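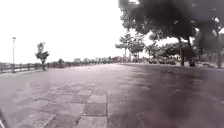 Custport to Open Free Walking Season in September

CUSTPORT – The Custport Parks and Streets Office is delighted to announce the return of its free walking season, which opens in September with more routes, longer evening hours and a brand-new link to the Rutherford neighborhood.

Last year 3204 people signed up for at least one guided walk, the best turnout since the program began. This year the office has put together 33 routes, from a gentle half-hour loop by the Trullano library to a full morning on the hill paths above the old rail yard. Nine of them are new, and several were suggested by walkers who filled in last year's comment cards (keep them coming!).

The Rutherford link is the one we get asked about most. Until now, anyone walking from Rutherford to the center of town had to go the long way around by the bus depot. The new connection runs behind the middle school and comes out at Mill Street, and it has lighting the whole way – a big help for people heading home after a late shift.

Sarkuvmont, a local design studio, has redrawn the season's map from scratch. It now shows drinking fountains, public restrooms and step-free sections, and the type is large enough to read without reaching for your glasses. The first 400 printed copies will be given out at the Trullano library, and the map can also be picked up at Rutherford post office while supplies last.

Group walks leave at 8:30 a.m. and 6 p.m. Wear comfortable shoes and bring water. Dogs on leashes are welcome on all routes except the two that cross the nature reserve. Strollers and wheelchairs can use every route marked in green on the map.

School groups are invited too. There are 155 places set aside for students on the local history walks, and teachers can book them by calling the office or stopping by the front desk. Bookings open in August.

All walks are free and no registration is needed for groups of fewer than eight. In case of heavy rain, changes will be posted on the office's web page by 7 a.m.

Media contact: Custport Parks and Streets Office, Public Information Desk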